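Home | Getting Started | Routes | Offline Maps | Contact

Last updated: February

4. Loading the Nirnedden Bridges audio tour

Do this at home. No signal in the valley past the mill.

1. Open the Tumow app, tap Tours, then Nirnedden Bridges. The download is 237 MB so use wifi.
2. Pick your start point. Lower car park for the full loop, Samuel Bridge for the short one.
3. Turn on Location and set it to Always. "While using" drops out when the screen locks.
4. Tap Test Stop. You should hear the Lanosance jingle, then a voice. No voice - delete the tour and download again.

Note: 24 stops on the full loop, 9 on the short. Stop 4 is the old toll house and plays late if you come at it from the river side. Wait by the gate.

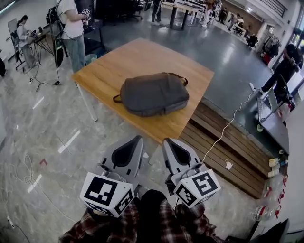 5. Start the tour before you leave the car park. The colour of the dot goes from grey to green once it has your position. Can take a minute under the trees.
6. At each bridge, stand well off the roadway to listen. Audio pauses by itself if you walk on.

Caution: the covered bridges are single lane and still carry traffic. One earbud only when crossing. Drivers coming out of the daylight can't see you straight away.

Caution: Samuel Bridge has loose deck boards at the north end. Walk bikes acros.

7. When finished tap End Tour, otherwise it keeps running and flattens the battery.

Comments

Ludmila Matoušek: Stop 4 never played for me, even at the gate. Rest was good.

Fidel Leiva: Same, Sunday morning. Closed the app and opened it agian, then it worked.

Natália Hrnčiar: Is there a French version?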